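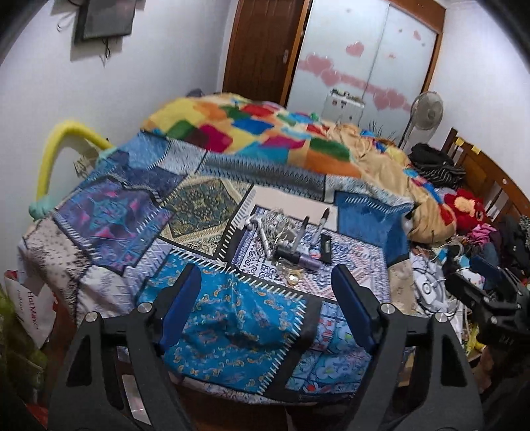 Lachance opens second home textile store in Stirham

Stirham, Monday, December 23, 2024 -- Lachance, a family company selling bedding and home textiles, announces the opening of its second store in Stirham, at 50 Mandico Street. The new store has 284 square meters of sales floor and employs three persons full time.

The range includes quilts, blankets, pillows and curtains. Customers can also order bed covers in special sizes, with delivery to the home or to the store.

"Our customers from the north side asked us for many years to come closer to them," says Karine Paquette, director of Lachance. "We are very glad that we could find this place, with parking and a bus stop at the door."

The store will be led by Garnet Gauthier, who worked before in the first store on Zorkedden Square. A repair service for quilts and blankets will start in June -- prices will be published in spring.

The store is open Tuesday to Saturday, from 10 a.m. to 6 p.m.

Contact for the press:
Jayanthi Joseph, Lachance, Stirham, extension 854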